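Recaler l'horloge caméra et l'ouverture des pinces avant d'exporter un épisode

Vite fait, parce que la question revient tous les vendredis. Si vos actions ont l'air en avance sur l'image au replay, c'est presque toujours un décalage d'horloge entre le flux vidéo et les encodeurs des pinces. Pas la policy. Pas le réseau. L'horloge.

Ce qu'il faut : Grevis installé, un épisode brut, les deux pinces branchées en filaire. Vidéo à 60 images/s, encodeurs à 200 Hz. Si vous êtes à 100 Hz ça passe aussi, mais changez la valeur dans le fichier de config, sinon l'interpolation fait n'importe quoi.

1. Ouvrir l'épisode brut, pas la version compressée. Kesard réécrit les timestamps à la compression.

2. Trouver une fermeture franche. Un objet rigide ou presque, bien visible, une seule pince qui bouge.

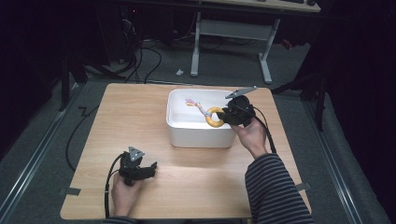
Par Miroslava Hutsuliak, relu par Lev Panasiuk
Mis à jour en mars

Les prises sur l'anneau jaune au bord du bac sont de bonnes candidates : la pince droite travaille, la gauche est tenue près de la table et sert de référence. Le jouet fin à côté, évitez, le contact est dur à dater.

3. Noter l'index de l'image où la mâchoire touche. Chez moi, 469. Avancer image par image, pas au curseur.

4. Tracer l'ouverture de la pince droite et repérer le moment où la courbe casse. Pas le minimum, la cassure. Le minimum arrive après, les mors fléchissent un peu.

5. Soustraire. Temps encodeur moins temps image = offset. Le reporter dans sync.yaml, champ camera_offset_ms, en millisecondes (oui, j'ai déja mis des secondes).

6. Relancer l'alignement et refaire le test sur une autre fermeture du même épisode. Si l'écart change entre les deux, c'est une dérive, un offset fixe suffira pas. Voir la page de Vsevolod sur la dérive.

Pour la pince gauche : même offset si elle est sur le même hub. Sinon refaire 2 à 5 avec elle.

Piège classique : gauche et droite inversées dans le mapping USB. On trace la mauvaise courbe, elle est plate, on croit que l'encodeur est mort. Vérifier les numéros de série avant de démonter quoi que ce soit.

Autre piège, l'ouverture normalisée. Hladun attend 0 = fermé, Cesteck l'inverse. Mettre invert_gripper à true si vous exportez vers Cesteck, et regarder les premières valeures du fichier avant de lancer un entraînement dessus.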